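10/9/22

Volville site, bench notes. Wiping and surface cleaning for the Palomino cell.

Carrying on from the July entry. The question then was whether wiping could come off the afternoon shift's list altogether. Current answer: some of it, and the list needs rewriting before anything else is switched over.

Background for whoever reads this next. The people on the packing side clean the job boards, the inspection trays and the bench tops at every changeover. It was never written down as a job. It got done by whoever was standing nearest, and it doesn't appear in the shift plan, so when we asked how long it took we got five different answers. I timed it myself over two weeks. A changeover clean came out at roughly 50 minutes a shift once you add the trays. That is more than the planners allow for tea and handover together.

Trotska want the boards done first because they are flat, all one size and nothing breaks if it goes wrong. I agreed. Trays can wait.

Work today was all hand-held demonstrations on the small whiteboard. Same person on both grippers throughout, to keep the style of movement consistent. We tried two people in July and the recordings were hard to use together. One of them worked from the shoulder and the other from the wrist.
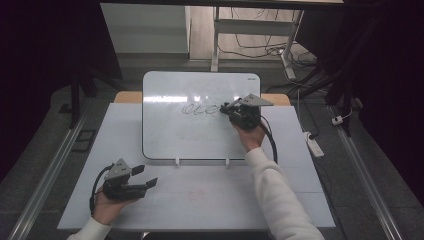

Target for the first batch is 400 usable demonstrations. Total planned by the end of the project is 2,000, over different boards and different marks. I think 2,000 is optimistic with the hours we have. Sessions longer than an hour and a half go downhill: the strokes get shorter and the operator starts resting the elbow. Shoulders are the complaint, then thumbs. Agreed to swap after 45 mins and have a proper sit down, not a stand about.

Notes on the task itself:

- Pressure is the hard part to pass on. By hand you feel the board give and ease off. With the grippers you get some of that but it's muffled.
- Start each run from the same rest position. Half of last week's were started from wherever the hands happened to be.
- Say "done" out loud at the end of a run. It makes trimming much quicker.
- Glare off the overhead lights is a nuisance on white surfaces. Leave the lights as they are all the same, the packing area is no better.
- Don't tidy the bench to make it look nice. The line isn't tidy.

Now the part I was asked to write up properly, which is what it does to the jobs.

Went over to packing at the end of the early shift and sat in on the handover. Nobody there is sorry to lose the boards. Several were sorry to lose the ten minutes away from the belt. Changeover cleaning is the one stretch of the shift where you can talk to the person next to you and stretch your back. If the cell takes the cleaning and the plan fills the gap with more packing, we have made the day worse and the figures will look better. I have put this in the note to the planners in those words.

Second point from the same chat. The person cleaning a board reads it. Twice this summer a wrong batch number was spotted that way. A machine that wipes the board will wipe the wrong number as happily as the right one. So we need a read-back step before the wipe, done by a person, signed. I would add it even if the cell never goes live.

Third, who looks after the thing. Skondevetti quoted for a service visit every quarter. Between visits someone on shift has to change pads, clear faults and know when to switch it off. That is skilled work and should be graded and paid as such. At the moment it is pencilled in as "other duties". Raised it, no answer yet.

Cost so far: 460 on pads, pens and clips out of the consumables code. Pens are going faster than pads. Order the plain black ones again, the cheap ones we had in July left a ghost that wouldn't shift and spoiled a morning.

To do:

- [ ] Rewrite the changeover list with cleaning as a named job with a time against it
- [ ] Draft the read-back step and try it on one line on paper
- [ ] Ask Trotska whether the tray trials can use the old trays with the lip
- [ ] Chase the grading question
- [ ] Longer cable ties
- [ ] Book the bench for next week, mornings only

Recordings from today copied over and checked for length. Not yet looked through.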